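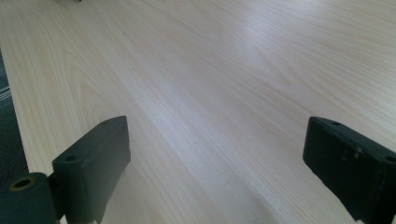
Grivcombe Residents' Forum > Shared Rooms and Furnishings > Care of the pale tables in the reading room

dshezi_rooms
Members are asked to comment on the proposed care schedule for the light wood tables before it is adopted in March. The draft provides for a damp wipe after each booking and one coat of Nollura oil per year. The quotation for all 11 tables is 2,717, labor included.
Dineo Shezi, Rooms Desk

R_Powell
I do not support the oil. The present finish is smooth and already reflects a good deal of light. A further coat may increase the glare, which readers seated across from the windows have raised before.

danylo.d
With respect to Mr. Powell, glare depends on the product selected. A matte hardwax would not add to it. 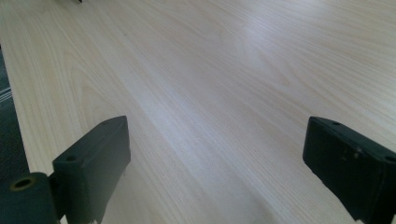

Tabletop, reading room. Note the arched grain at left and the pale reflections.

R_Powell
Thank you. The reflection at upper right is the kind I had in mind. It lies over the upper part of the looping grain.

anel_vdm
May I ask whether the tops are solid or veneered? The looping figure could occur in either. If they are veneered, the draft should prohibit sanding altogether. Hlongwane supplied the furniture and should hold the specification.

dshezi_rooms
The specification has been requested. Sanding is not included in the quotation.

V.Potgieter
I would favor deferring the oil for one year and adopting the wiping schedule alone. Felt desk pads were priced at 1,815 for the full set and would address both wear and glare.

danylo.d
I must disagree on the pads. They trap grit, and they conceal a surface that members chose for its appearance — the grain was the principal reason for the purchase.

V.Potgieter
The point is noted. I maintain my preference for deferral.

dshezi_rooms
Both options will be listed in the revised draft. Comments remain open until 5 p.m. on the closing date shown on the notice board.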